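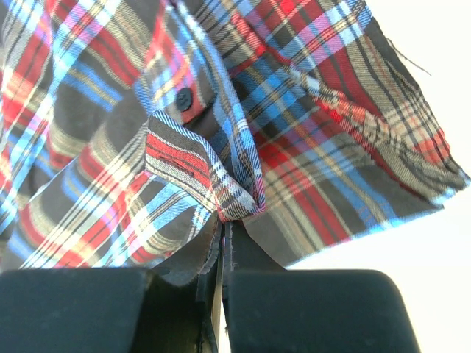
My mother could fold a flannel shirt while arguing on the phone. Phone clamped under her ear, two flicks of the wrist, sleeves back, bottom up, done, next. I'm nowhere near that good, but I can get through a basket on a Sunday night without thinking about it, and that's exactly why I've spent far too much of this year reading about machines that can't.

I should say up front that I want one. I'm not one of those people who thinks a chore is good for the soul! If somebody sold me a box that took a heap of clean clothes and gave back a drawer's worth of folded ones, I'd clear the space next to the dryer tonight. So when my friend Anju Nautiyal and I get into it over coffee (she's sure we'll have laundry robots before her youngest is out of school, I'm sure we won't), I'm arguing against my own wishes.

Her case goes like this. Hands have gotten cheap, software has gotten good, and the folding videos look better every few months. All true. She sent me one in July of an arm doing a T-shirt, and I watched it three times with my mouth open.

My case is a flannel shirt.

Think about what a T-shirt is. It's mostly two flat sheets with holes in them, it has no buttons, and it'll forgive you almost anything. Now take an old plaid flannel. There's a placket, and there are cuffs, and there's a small round button that may or may not be in its hole. The cloth is soft and it bunches up. Pick it up in a crumpled wad and you've got folds running every which way, and the stripes, which ought to help you work out what goes where, bend along with the folds. Is that flap a cuff or the bottom of the front? I have to look twice myself sometimes, and I own the shirt.

Then there are the frayed bits. Old clothes have threads hanging off them and little worn spots, and a person knows without being told that you don't grab there and pull. You just sort of shift your fingers. A gripper with two thick fingers can pinch cloth all right. Pinching was never my worry. What I do with a shirt is let it slide and feel for the seam, then stop when I get to the corner, and I do most of that with my eyes on the TV.

I put this to Ulises Flores, who ran the wash floor at Zunska, a uniform laundry, for six years before he moved over to scheduling. He laughed at me a little. They had machines the whole time he was there, he said, and good ones. The flatwork folder did 375 sheets in the time it took him to walk to the break room and have his coffee (he may be a slow coffee drinker, I didn't ask). But somebody stood at the front of that machine all day, finding the corners and feeding the sheets in. Five people on a busy shift, for the part he called "getting it to look like a sheet again." After that the machine was happy.

I keep coming back to that. The folding is a solved problem once the thing is spread out and facing the right way. Getting from the wad to the spread-out thing is the job, and it's the part my mother did with the two flicks.

Anju says I'm setting the bar in a silly place. Who cares if it's slow? Let it take ten hours, she says, I'll be asleep. And okay, she's got me there, sort of. I don't need a laundry robot to be fast. Dishwashers are slow and I love mine. But I can walk away from my dishwasher. If I have to come down in the morning and find it's been fighting one sleeve since midnight, or it's worked a loose thread into a long run, then I've bought myself a very expensive thing to check on.

So here's where I am. I think towels come first, and probably soon, and I'll be glad to hand them over. T-shirts and pillowcases after that. Hotels and laundries will get the good machines years before we do, and they should, they've got the volume and they've got people like Ulises to tell them when it's going wrong. Button-up shirts, old ones, out of a mixed basket in a regular house? I told Anju I'd buy her dinner if she's right, and she's already picked the restaurant.

Meanwhile it's Sunday, the dryer buzzed a while ago, and there's flannel in there.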